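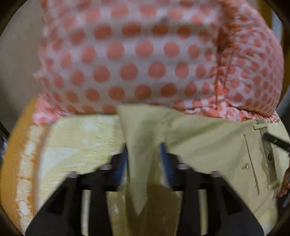

Clarka hand gripper on khaki, blue pads closed.

About Imine

We make one thing and rent it out. The Clarka is a hand-held gripper, two black fingers, blue pads, for people who need to record how folding, sorting and tidying gets done so a robot arm can learn it later. You hold it, you do the chore, the recording goes home with you. No arm needed on site.

Started in Grurkthorpe, in the back half of a unit we shared with a sign printer. Sign printer moved out, we took the front half too. Still there. Parking is round the side, ignore the map pin.

What you get

The kit comes in a hard case. Gripper, spare pads, charger, mount, a laminated card with the setup steps (read the card). Setup is 3 steps and none of them need a laptop. Pads wear out before anything else does, so they're screwed to nothing, they just peel and press back on. Fingers are bolted. Please dont tighten the bolts any further than they come, we get cracked crosspieces back every month and they all have the same cause.

Rental is $200 a week per gripper. Buying one outright is $565, pads included. Schools and small labs, write first, there is a different price and we'd sooner talk about it than put it on a page.

What it's good at

Clothes. Bedding. Towels. Anything soft that bunches up. Trousers are our standard test, pockets and belt loops catch on fingers that have a bad edge and you find out fast. Cushions are fine if there's a corner or seam to grab. It's less good with wet glass, coins, paper flat on a table. We say so before you order, saves the return postage.

Home recording service

If you don't want to do the recording yourselves we can do it. Whitelaw is our in-house crew, named after the street the first test apartment was on. They work in ordinary bedrooms and laundry rooms with ordinary stuff in them. You send a task list, we send back 600 finished takes, checked and sorted. Failed grabs are kept in a seperate folder, some customers want those more than the good ones. Ask for Whitelaw in the subject line or it goes to the general inbox and sits.

Who we are

Small team. Araceli Bautista runs the shop floor and signs off every gripper before it ships, her initials are inside the case lid. Support is whoever is nearest the phone. Mornings are better.

Prices on this page checked February 29, 2024. Older quotes from January still honored if you have the email.

Contact / Rent a kit / Spare pads / Returns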